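Home | Visit | Workshops | FAQ | Contact

Category: Open Day, Robotics, Plan Your Visit

Open Day FAQ: Cloth Handling at the Testley Lab

We get a lot of mail before each open day, and most of it asks the same handful of things. If yours is missing, write to us!

What is the open day about?

Clothes, mostly. Our Zelora project is teaching robot arms to deal with shirts, and a shirt is a wonderfully hard thing for a machine. It sags and folds over itself, and the sleeve you wanted is always underneath. On open day you get to see how the teaching is done: people handle garments while wearing or holding sensor kits, and the recordings go into training.

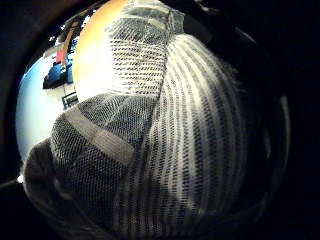

We run the demonstration in our ordinary workroom, so you'll be in among the desks with everyone else. I love that part of it. You can lean in, ask what a cable does and get an answer from the person who plugged it in.

Why shirts? Wouldn't a box be easier?

Much easier! Boxes are where a lot of labs begin, and we did too, with a project called Gazi. The trouble is that a box looks like a box from every side.

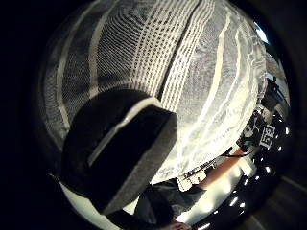
Cloth changes shape every time you touch it, and the robot has to work out what it's looking at all over again. Ask to see a recording from the gripper's own camera and you'll get the idea fast. At close range a bit of white and gray knit can take up most of the view, with a thumb in the way and just a small piece of table left over. One of the square black-and-white marker tags may turn up off to the side, and we're always happy to explain those (the software uses them to work out where things are).

Can I try it myself?

Yes, and please do. Sign up at the door for one of the 8 hands-on places in each session. You get a short practice first, then a garment of your own to work on. Visitors usually start out very stiff and slow, and then something clicks and they're tugging collars straight without thinking.

Things to know before your turn:

- Take off rings and bulky watches.
- Roll up long sleeves.
- Keep both marker cubes facing up and clear of the cloth.
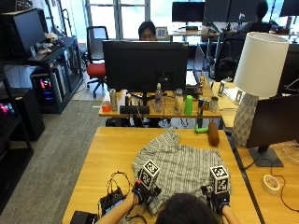
- Stop whenever you like. A short recording is still useful to us.

How long does a session last, and how many people are in it?

Each session runs 26 minutes, with up to 18 visitors. You're welcome to stay afterward and chat. The first one starts at 10 a.m., and mornings are quieter.

Will I see a robot fold a shirt?

We'll show you clips of our arm, Rikberg, having a go. Sometimes it does a lovely job and sometimes it makes a very confident lump. We show both, and the lumps get the best questions.

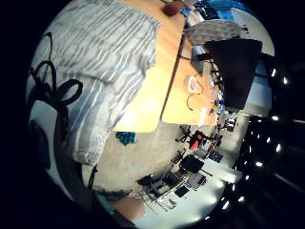 Is it suitable for children?

Ages 8 and up can do the hands-on part with an adult next to them. Younger kids are welcome to watch.

What does it cost?

Nothing. Booking opens in May, and we keep a waiting list once all 99 tickets for the day have gone.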